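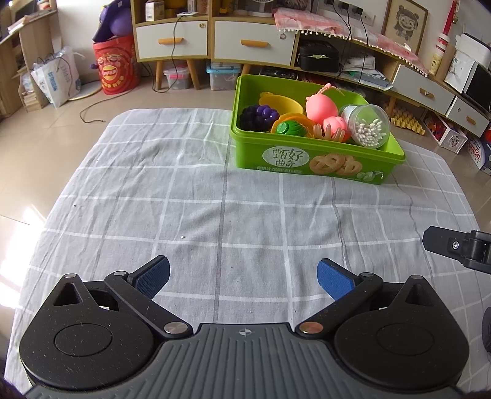 Do celebrity couples really talk about their kids more in awards season?
In our sample they did, mostly because somebody on a carpet asked them to.

Our group read 50 celebrity parenting stories, all clipped in January and February, and sorted them by who brought up the children first. The reporter won easily. 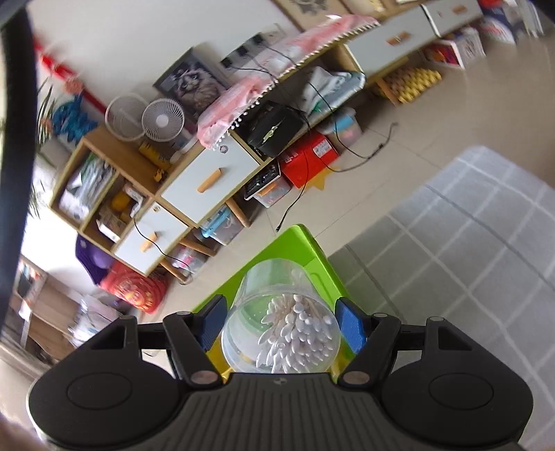 We had planned to use 3 categories but dropped "unclear" after two of us spent a whole lunch arguing over one quote about bedtime. Every story then went to 2 readers. They disagreed on 10, and those went back to the full group, where the louder side usually prevailed — a weakness we admit.
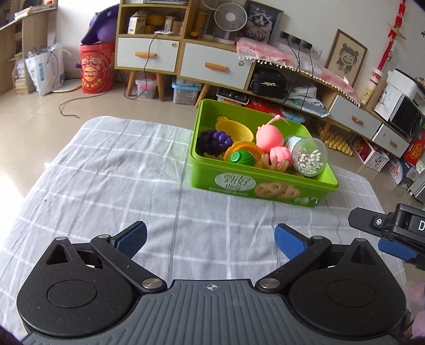

The word "blessed" was left out of the coding after the first afternoon, for morale. Baby names got their own column, which proved more popular than the research question.

Next term we would like to compare print interviews with carpet quotes, assuming the library forgives our printing bill.

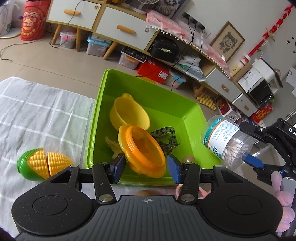
Fig. 4. Toys in a green bin, with a scrunchie.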